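Assunto: Re: [lista-bancada] Orçamento dos braços, versão que espero ser a última
De: Rogelio Aquino
Para: lista-bancada

Kristýna, e restantes sobreviventes da folha de cálculo,

Respondo pelo meio da mensagem, como manda a etiqueta antiga desta lista, e peço desculpa a quem lê no telemóvel.

Kristýna Šindelář escreveu:
> Li a proposta da Skollier e a da Holton de seguida e fiquei com a
> impressão de que descrevem máquinas de planetas diferentes. A Skollier
> inclui montagem e não inclui garras. A Holton inclui garras e não
> inclui nada que as prenda à mesa. Podemos ter uma tabela em que as
> duas digam respeito à mesma coisa?
>
> Segunda questão: porque é que continuamos a orçamentar dois braços?
> Para pegar em peças e pousá-las noutro sítio, um chega. Se pedirmos
> só um, sobra dinheiro para a manutenção, que no ano passado foi paga
> com o que restava da rubrica de papel.
>
> Terceira: a rubrica "diversos" tem 1.030 euros. Diversos quê?

Por ordem, embora a terceira seja a que me tira o sono.

A tabela existe desde ontem à noite e está na pasta partilhada, com o nome "comparativo_final_2", que é um nome de que não me orgulho. Passei tudo para as mesmas linhas: braço, garra, suporte, cablagem, transporte, montagem, formação, peças de desgaste. Onde a proposta não diz nada, escrevi "não diz nada". Há bastantes células dessas. Já pedi às duas casas que as preenchessem e a Holton respondeu com um catálogo, bonito, sem preços. A Skollier pediu-me uma reunião para "compreender a nossa visão". Expliquei que a nossa visão era uma coluna com números.

Quanto a querer só um braço, percebo a tentação e já a tive. O problema é que o grosso do que temos para fazer na Ruka não é pegar e pousar. São peças finas e moles, que dobram quando lhes pegamos por uma ponta e precisam de alguém do outro lado. Um braço sozinho com uma folha de plástico na garra é uma bandeira. Dá para contornar com gabaritos e grampos, e a Zwane até nos fez um orçamento para isso, mas por cada formato novo de peça é preciso um gabarito novo, e ao fim de poucos meses teríamos uma estante cheia deles e a mesma falta de dinheiro para a manutenção.

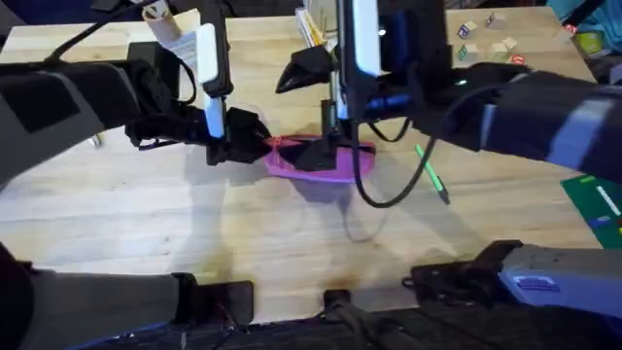 Bancada da Ruka, 7 de abril de 2023

Duas garras para uma peça cor-de-rosa que não deve impressionar ninguém pelo tamanho. A da esquerda belisca a ponta, a outra carrega no meio e no lado direito, e é este o trabalho que o orçamento tem de pagar. Quem quiser defender a hipótese de um braço pode fazê-lo, desde que me diga qual das duas garras tirava e quem fica lá a segurar a ponta. Não me ofereço.

Reparem também no cabo preto que desce do braço direito e faz uma curva em U por cima do tampo. Nenhuma das propostas fala de passagem de cabos. A Skollier chama-lhe "acessório de conforto", o que me parece uma forma generosa de descrever uma coisa que pode vir a prender-se numa peça. Acrescentei uma linha à tabela, com guias e abraçadeiras para os dois lados, e pus-lhe um valor que fui buscar à loja de ferragens, por ser a única que me deu um preço ao telefone.

A mesma conversa vale para as coberturas. Os braços têm aquele revestimento almofadado e nós nunca o metemos em orçamento nenhum. Se rasgar, vai para onde? Para diversos. Começam a ver o padrão.

O que me leva à rubrica. Os 1.030 euros de diversos resultam de eu ter somado tudo o que não sabia arrumar: consumíveis, cablagem, portes de devolução, uma ficha elétrica de formato que só o fornecedor vende, e uma margem para o que ainda não sei que não sei. A Kristýna tem toda a razão em desconfiar. Já a parti em linhas próprias e, feita a operação, "diversos" passou a conter apenas a margem. O total ficou exatamente igual, mas agora parece que alguém pensou no assunto.

Sobre a manutenção, proponho o seguinte, e gostava que alguém discordasse a sério antes de eu fechar isto:

1. Compramos os dois braços ao mesmo fornecedor. Misturar marcas sai mais barato no papel e dá dois manuais, dois conjuntos de peças e dois números de assistência, cada um a explicar que a culpa é do outro.

2. Pedimos o contrato de assistência cotado à parte, por três anos, com a deslocação incluída. Se vier "a combinar", devolvemos.

3. As pontas das garras ficam como peças de desgaste, com um jogo suplente encomendado logo de início. São a parte que toca em tudo e a que leva mais tempo a chegar.

4. A formação fica para duas pessoas. Uma é o que tínhamos antes, e lembram-se todos do mês em que essa pessoa foi de férias.

5. O tampo fica o que está. É madeira, aguenta, e as manchas que tem não constam de nenhuma rubrica. Quem quiser um tampo novo pode candidatar-se à margem.

Quanto a prazos: a Skollier aponta para dezembro se a encomenda entrar nas próximas semanas, e a Holton aponta para "o mais breve possível", que na minha experiência vem depois de dezembro. Nenhuma aceita penalização por atraso. Perguntei. A Holton voltou a mandar o catálogo.

A minha inclinação, neste momento, é a Skollier, se baixarem o transporte e deixarem de cobrar a montagem como se trouxessem a orquestra. Mas o suporte central deles obriga a furar a frente da bancada, e disso ainda não falámos. Alguém sabe se a espessura do tampo chega para os parafusos que eles pedem? Tenho a ficha técnica, só me falta a coragem de ir lá com a fita métrica e descobrir que não.

Kristýna, se puderes rever as linhas da cablagem e da assistência, fecho o resto. A coluna amarela é para comentários. A coluna laranja também era, mas alguém a usou para somar e agora tenho medo de lhe mexer.

Rogelio

PS - O orçamento de gabaritos da Zwane continua na pasta, para quem ainda tiver esperança no braço único. Vejam a segunda página antes da primeira, que é onde estão os portes.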